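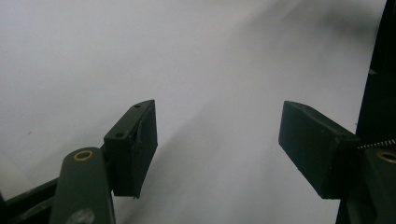 Sunday, June 26, 2022. Clirnusden bin set, hand-held gripper. Target 400 demos, 244 kept so far. Jaw width re-zeroed before starting.

Moved on to the white bin; Themba logging. 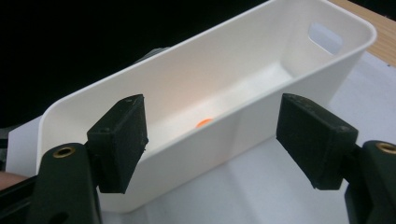

*Jaws open, orange item on the bin floor.*

Front wall hides the lower part of the item from this angle. Try a steeper approach. Oľga to check pad wear, edges look rough.
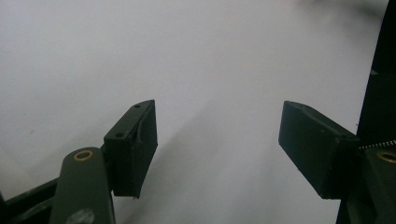
## To do

- Re-label the 2 clips with bad timestamps
- Send split to Vratislav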